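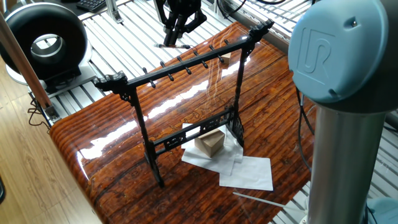
Pinselständer, schwarz, auf lackiertem Holz

Am 11. Januar ist die Schachtel angekommen. Lotalora, die alte Ausgabe von Porketti, mit dem grünen Deckelrand. Ich hatte den Verkäufer zweimal nach dem Zustand gefragt und zweimal die Antwort »altersgemäß« bekommen. Das stimmt so weit. Eine Ecke ist eingerissen, auf der Rückseite klebt ein Rest vom Preisschild, und innen riecht es nach Keller.

Für alle, die das Spiel nicht kennen: Lotalora ist ein Laufspiel mit Inseln. Man würfelt, fährt mit seinem Schiff von Hafen zu Hafen und sammelt Warenkarten. Wer zuerst einen vollständigen Satz nach Hause bringt, gewinnt. Wir haben es als Kinder bei meiner Tante gespielt, meistens in den Ferien und meistens ohne Anleitung, die war irgendwann verschwunden. Meine Schwester hat die Regeln dann nach Bedarf ergänzt. Dass man bei Sturm eine Karte abgeben muss, steht tatsächlich drin, das habe ich jetzt nach über dreißig Jahren nachgelesen. Dass der Jüngste die Karte aussucht, steht nicht drin.

Zum Inhalt. Der Spielplan ist in Ordnung, der Knick in der Mitte hält noch. Die Warenkarten sind vollständig, die Gewürze etwas abgegriffen. Es fehlen 2 Schiffe, das rote und das gelbe, und der Würfel ist nicht der originale. Der richtige war cremefarben mit abgerundeten Ecken. Im Karton lag ein weißer aus irgendeinem anderen Spiel.

Wegen der Schiffe habe ich bei Ďurica angerufen. Der Laden hat hinten mehrere Schubladen mit Einzelteilen, aber für Porketti sieht es schlecht aus. Vielleicht kommt im Februar eine Sammlung herein. Bis dahin fahren bei uns zwei Halmakegel mit.

Beim Aufräumen des Regals ist mir dann noch Trorkis in die Hände gefallen, das Steckspiel mit den flachen Plättchen. 700 Stück sollen es laut Deckel sein. Nachgezählt habe ich nicht und werde es auch nicht tun. Das Zeug hat damals jeder in der Straße gehabt, und bei jedem lag es unter dem Sofa. Die Plättchen halten immer noch erstaunlich gut zusammen, nur die durchsichtigen sind gelb geworden. Ich habe sie in lauwarmem Wasser mit Spülmittel gewaschen und über Nacht auf einem Handtuch trocknen lassen. Gegen das Gelbe hilft das nicht.

Eine Frage ist offen geblieben. In der Anleitung von Lotalora ist von einem Leuchtturm die Rede, der auf die mittlere Insel gesetzt wird. An einen Leuchtturm kann ich mich überhaupt nicht erinnern, und in meiner Schachtel ist auch keine Aussparung dafür. Falls jemand die gleiche Ausgabe hat, bitte einmal nachsehen.

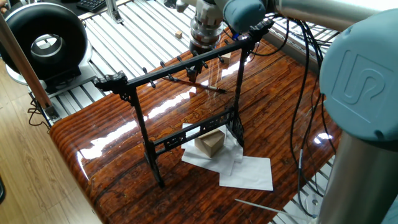 Tyyne Riihimäki: Den Leuchtturm gab es bei uns, er war aus Pappe und musste aus einem Bogen herausgedrückt und gesteckt werden. Der Bogen lag lose unter dem Spielplan, deshalb auch keine Aussparung. Unserer ist früh kaputtgegangen, danach stand da ein Fingerhut. Den gelben Würfel, den du cremefarben nennst, habe ich noch. Die Schiffe leider nicht.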